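Tiltetti two-finger gripper, long stroke version — review after 5 months
Posted July 15, 2018
2 stars out of 5

Short version: good hardware, rotten fault handling. Don't buy it for wiring unless you're ready to write your own checks.

Background, quickly. We sort stripped electronics for recovery. Boards, solenoids, cut harnesses, whatever comes off the bench. Arms lift bits out of yellow trays and put them down on the steel tray in the middle. Slow work, fussy, lots of tangles. Old grippers were worn out, Biltier quote was silly money, so I bought the Tiltetti.

What I liked first. Mounting took less than a morning. Bolt pattern was right, the plug was right, no adaptor plate. Fingers come off with two screws and go back on in the same spot, which I can't say for the last lot. Grip force is adjustable in small steps and it does hold thin wire without chewing the insulation. Quiet too. For the first few weeks I was telling everyone to get one.

Then the fault.

It dropped into what the manual calls "soft hold" part way through a lift. Soft hold is meant to kick in when the gripper loses comms for a moment — keeps the last force, waits for the controller. Fine. Except on ours it kept the last force and reported OPEN. So the controller thinks the fingers are empty, arm heads off for the next pick, and there's a harness hanging off it with the other end snagged round a solenoid. Dragged the whole lot over the rim and onto the floor. Tray went with it. No one hurt, Joana Godinho was standing well back, but she had been reaching in to untangle that same tray not long before. That's what bothers me. A gripper that says it's open when it's shut is a safety problem, I don't care how light the load is.

We got it to do it again on purpose. Wiggle the cable at the wrist while it's closed and you've got a fair chance. Out of 232 logged lifts the following day we had five more false opens, all with the wrist rolled right over so the cable is pulled tight. So part cable, part firmware. The cable I can forgive. Connector has a tiny latch and no strain relief at all, at this price there should be a proper screw collar. The firmware I can't. If you don't know where your fingers are, say you dont know. Don't say OPEN.

Support. First email, no answer. Second email, asked me to confirm the power supply. Third, somebody admitted the status bit defaults to open on reconnect until the first position read comes back, and that read can take some 100 milliseconds. Long time when the arm's allready moving. Fix is promised for August. No date in August, just August. They did send a replacement cable at no charge, credit for that, though it's the same connector with the same latch.

What we've done meanwhile:

Controller ignores the open signal until it has seen a live finger position. Adds a bit to each cycle, you wouldn't notice.

Bigger loop of cable at the wrist and tied back so it can't pull tight. Watch you don't make the loop too big or it catches on things. Ask me how I know.

Any comms drop = arm stops where it is. No auto resume. Someone walks over, looks at the fingers, presses the button. Pain in the neck some days, still keeping it.

No hands over the trays unless the arms are paused on the pendant. Was already the rule, it's now a rule with a sign.
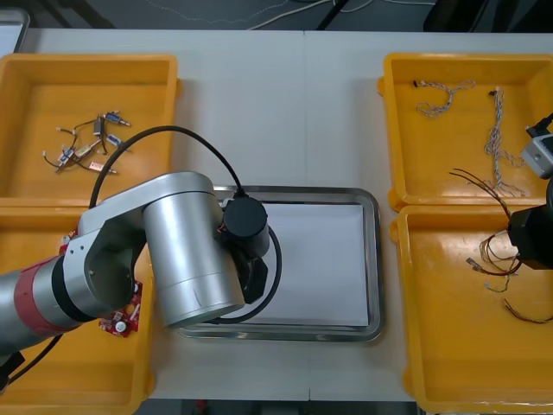 Since then, 158 hours running with no false open making it through to the controller. Still see the comms drops in the log, so the underlying fault is there, we're just catching it. Lighter stuff goes fine. Boards are easy. Loose harnesses are still the worst job on the table, the splayed ends hook on everything, but that'd be true with any gripper.

Compared with others: the Aravena we had on loan was slower and heavier and the fingers were a bit clumsy on thin leads. But pull the plug on it and it reported a fault straight away, every time I tried. I tried a lot. If I was buying again tomorrow that's where the money would go, clumsy or not. Haven't used the Biltier so no opinion.

Other gripes, minor. Finger pads wear faster at the tips than the manual lets on. Manual itself is translated and the page on error codes skips two of the codes. Status light faces the arm when you mount it the sensible way, so you can't see it from the operator side. Screws are an odd size, buy a spare driver and hide it.

Good points again so I'm fair: force control, quick finger change, noise, weight. Mechanically it's lovely — no slop in it at all yet.

Will update when the August firmware lands. If it fixes the status bit I'd go to four stars. If you've got one now, test it before you trust it: close it on a bit of wire, arm stopped, hands clear, pull the comms and plug back in, watch what it tells you. If it says OPEN send them an email too, maybe they'll hurry up.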